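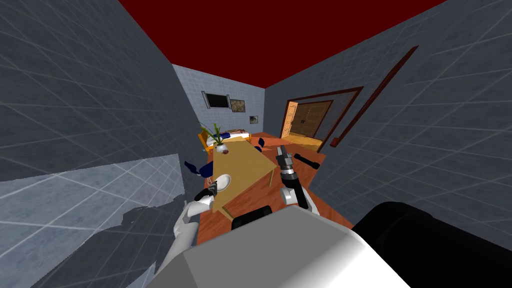

Simulated room with a screen and two framed pictures on the far wall

Alumni Voices: progress report to the Nesoder Fund

November
By Venla Tuominen, Alumni Relations, Uibo College

The grant pays for recorded interviews with former students and staff, and for a small public archive to hold them. This report covers the work since the start of the academic year.

Interviews

We wrote to former students through the autumn newsletter and by post, and 107 people replied. Most offered to be interviewed. The others sent letters, prospectuses and term cards, which the library has agreed to store until we can sort them. We have finished 16 interviews. The earliest leavers were seen first, at home where travel was hard for them. Sessions run to an hour, though several went well over, and we have stopped booking them back to back.

Evening and part-time students are still badly under-represented. The old evening register gives surnames and course codes but no addresses. Svatopluk Kolář in the records office is matching it against the fee ledgers, and expects to finish before the spring term.

Transcripts

Typing up is behind. We had planned to send everything to Jusar, but their price went up after the first batch and we now send them only the longer recordings. The shorter ones are done in-house by two student assistants, paid at the usual college rate. Each speaker gets a copy to correct before anything is made public. Two have asked for passages to be taken out, and we have done so.

Archive site

The site is being built on Fikari, which the college already uses for its exhibition pages. Search by year and by department works. Search by place does not -- the older campus names were entered in several spellings and need tidying by hand. Captions have been added to the finished recordings. We have asked for the opening to be moved from January to the end of March, and would be grateful for the Fund's written agreement to this.

Spending

Travel is under budget and transcription is over. Taken together the project is within the sum awarded. We would like to move the unspent travel money across to transcription, and a revised sheet is attached for approval.

Next period

We will start on the evening students, finish the corrections now out with speakers, and hold a listening afternoon in the library for those who have taken part. The consent form also needs a clearer line on use in teaching -- the present wording covers the website only.

Recent items
Reunion weekend: booking now open
Changes to alumni library cards
Mentoring scheme seeks science graduates
Autumn newsletter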